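Usoven Tabletop Cell - Set-up and Safe Use Guide

Section 5. Pick-and-place practice on the shared bench

This section applies to any pick-and-place run on the Usoven arm with the two-finger gripper. Read Section 4 (Emergency stop and power) first. Operators who have not been signed off by Szymon Ostrowski or Oliwia Zieliński may watch a run but may not start one.

5.1 Before the run

1. Clear the table of anything that is not on the run sheet. Tools, cups and phones go on the side shelf.
2. Check that every object on the table is on the approved list. Glass, open containers and anything with a blade are not allowed.
3. Tighten all bottle caps by hand. Wipe the outside of each bottle dry.
4. Set the plate down flat, inside the reach limit stored in the Rodach controller.
5. Move the wrist slowly through its full turn and watch the cable. It must keep a free loop at every angle. If it pulls tight or catches on a joint, stop and re-route it as shown in Section 3.
6. Set the speed limit to 80 mm per second for the first pass with any new layout.

Note: The speed limit goes back to the factory value after a power cycle. Check it each time.

CAUTION: Do not reach over the table while the drive light is on, even if the arm is standing still. A paused arm can restart from the Catis console.

5.2 Handling small and light objects

Small boxes are easy to crush, and the gripper will not warn you before it happens. Use the low-force setting for card packages and anything else that gives when you press it with a thumb.

1. Close the fingers on the object at low force.
2. Lift straight up and hold for five seconds.
3. If the object slips, lower it, open the fingers and move the grip point closer to the middle. Do not raise the force as a first step.
4. Carry the object to its target by the shortest path that does not pass over a standing bottle.
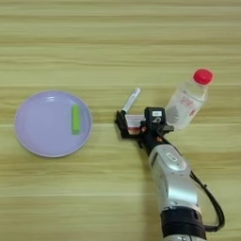
Keep a finger's width between objects at the start of a run. Where the task calls for a crowded layout, write "crowded" on the run sheet and stay at the first-pass speed throughout.

5.3 Handling bottles

A bottle may be picked up lying down or standing. In both cases the grip goes on the body, never on the cap. Use the medium-force setting and fill bottles no more than halfway.

1. Open the fingers fully before the approach.
2. Bring the gripper in low, with one finger on each side of the body.
3. Stop and check the gap on both sides. Correct the arm position if one finger is touching.
4. Close, lift, place and open.
5. Wait until the bottle is steady, then back the gripper out along the line it came in on. Do not lift the wrist first. A finger can hook the shoulder of the bottle and tip it.
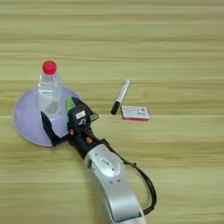
If a bottle falls, press the stop button before you touch it. Dry the table and look under the wrist cover before you start again. A spill that reaches the arm ends the session, and the arm stays off until Oliwia Zieliński has checked it.

5.4 Finger pads and wear

Inspect the finger pads at the start of each shift. Replace them every 3000 grips, or sooner if an edge has lifted. The Wróbel pad set is the only one approved for this gripper. Check the wrist screws every 1000 grips and log the check under "Mechanical".

5.5 After the run

1. Send the arm to its rest position.
2. Switch off the drive and wait for the light to go out.
3. Return the objects to the tray and report any that are dented or cracked.
4. Sign the run sheet and leave it in the folder by the console.

For error codes, go to Section 6.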